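Dultosside Center for Household Studies
Galleries > Kitchen and Table > Wraps, Papers and Covers

Wraps, Papers and Covers

This gallery is part of the Kitchen and Table series, which records the goods that pass through a household kitchen and leave little trace once they are used up. Pots, knives and crockery are well represented in museum collections. Baking paper, plastic wrap and similar supplies are usually thrown away with their packaging, and printed boxes from even a few years ago can be difficult to find in good condition.

The series was proposed by Jingyi Yao and Mimoza Živković and opened in September. It draws on the Wilska Collection of domestic packaging, which currently holds 1538 catalogued items, and on the everyday stock of the Center's teaching kitchen. New pages are added as cataloguing proceeds.

Scope of the gallery

The gallery covers materials sold on a roll or in sheets for use with food, together with the bowls, lids and containers used alongside them. Aluminum foil is treated on a separate page. Paper towels and napkins belong to the Cleaning and Laundry series, although readers have pointed out that the division is not always clear in practice, and the Center may revisit it.

Baking papers

The paper most home bakers use today is coated with silicone on one or both sides. The coating keeps dough and batter from sticking and tolerates ordinary oven temperatures, within the limit printed on the box. A double-sided paper may be laid on the tray either way up. Waxed paper looks similar on the shelf but should not be placed in a hot oven, as the wax will melt.

In Chinese, silicone-coated baking paper is commonly sold under a name that translates literally as "silicone oil paper." English-language catalog entries in the Wilska Collection formerly listed these items under greaseproof paper. Yulan Su has reviewed the entries concerned and moved them to their own heading. Visitors searching the older card index should check both.

Length is normally given in meters on packaging from China and Europe and in square feet on packaging from the United States. The Center records the figure as printed and does not convert it.

Plastic wraps

Household plastic wrap is made from several materials, of which polyethylene, marked PE, is among the most common. It clings less firmly to glass and steel than PVC wrap does. It is widely used for covering bowls and wrapping fruit and vegetables for the refrigerator. Instructions on individual products differ, particularly with regard to the microwave, and should be followed.

Rolls present a small problem for the collection. The outer film is thin, tears easily when opened and often carries part of the printed label. Where possible, the Center keeps one roll sealed and one roll in use, and both are given the same catalog number with a letter added.

Bowls and covers

A metal mixing bowl with a rolled rim is easy to grip and gives plastic wrap a smooth edge to fold over. Fitted plastic lids have taken over part of this work in many kitchens. The Wanuver Room displays 100 lids and covers from the collection, arranged by diameter. Muchen Xue is preparing a printed guide to the display, which will be available at the front desk.

Using the gallery

Captions give the type of item, the wording on the packaging where it can be read, and a translation where one is needed. Brand names are recorded as printed. Their appearance on this page does not imply endorsement by the Center.

School groups and adult classes may request a handling session with items from the teaching stock. Sessions last 2 hours and are held in the Yin Building. Catalogued items may be examined by appointment, but unopened packages must remain sealed.

Reproductions for classroom use are free of charge. Requests for print runs of more than 300 copies should be addressed to Muchen Cao in the Publications Office, with a short statement of the intended use.

The Center welcomes corrections to captions and translations, as well as offers of packaging in good condition. Please write before sending any item by mail, as storage space is limited and duplicates cannot always be returned.

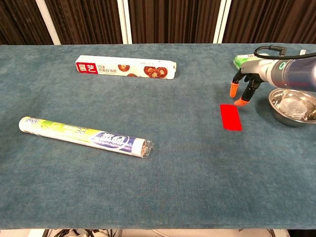
KITCHEN AND TABLE / Wraps, Papers and Covers

Boxed baking paper and a roll of PE plastic wrap on a teal-blue table cloth, with a stainless-steel bowl to the right. The red panel of the box carries the name 展艺, and the text beside it reads 10米 双面硅油纸 ("10 meters, double-sided silicone oil paper").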